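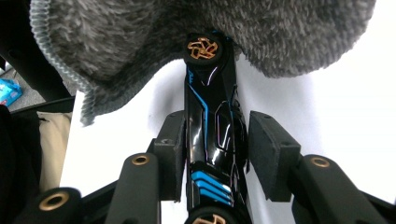 Tidying is the chore I would hand over first, and it is the one I hear the least progress on. Dishwashers solved dishes decades ago by refusing to deal with the kitchen around them. Picking things up off a table and putting them where they go has no such box to hide in. Take the grasp itself. A glossy black toy car between two flat matte pads is a friendly case: hard shell, sides you can press on, contact on both flanks at the same height. A parallel grip handles that today. The shaggy gray fabric hanging over the wheel is the part that would worry me, partly because it covers whatever the planner was hoping to measure.

I keep a spreadsheet on this. It has 506 rows, one per object that passed through our living room in January, and each row gets a guess at whether a two-finger gripper could put it away unassisted. Rigid items mostly get a yes. Anything knitted gets a question mark.

Kusum Chaudhary, who used to write motion planners at Jernorik, read the sheet and told me I was grading the wrong column. Her view is that the pick is nearly finished as a problem and the place is wide open. A person drops a thing in a bin without looking. A machine has to know where the rim is, how far the object sticks out past the fingers, and whether the other arm is in the way.
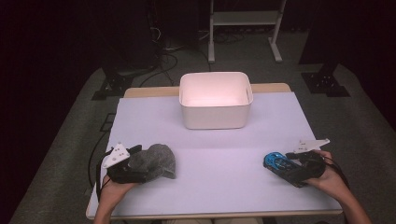 1125 words in the original newsletter, cut to a 5 min read

Two grippers with a bin between them is the layout I would pick as well. One side has a fuzzy gray cloth, the other a blue and black handheld game device on its side, and the two need different release rules. The game device should be lowered. The cloth can be let go from any height you like, provided it clears the rim - a trailing corner over the edge is a failed tidy in my book, though Wenceslao Arriaga scores it as a pass.

Shop floors are further along for a dull reason. The Villalobos plant in Lastville runs 200 part numbers through its kitting cell, and every one arrives in a known tray. My living room does not have trays.

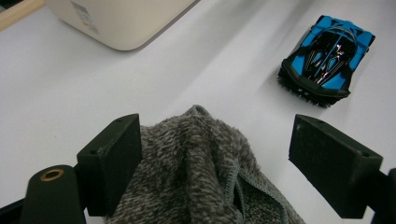 Cloth between open fingers, toy car on the table.

Finger gap is the number I would log here. Too narrow and the pads land on top of the bunch and push it flat, too wide and the stroke time goes up on every cycle. I have no good model for how fleece bunches. Dramgate publishes a friction table for coated pads, but it stops at cardboard.

So, for my own house: hard toys yes, cloth into an open bin probably, cloth folded no. I will redo the sheet next January with Kusum's column added.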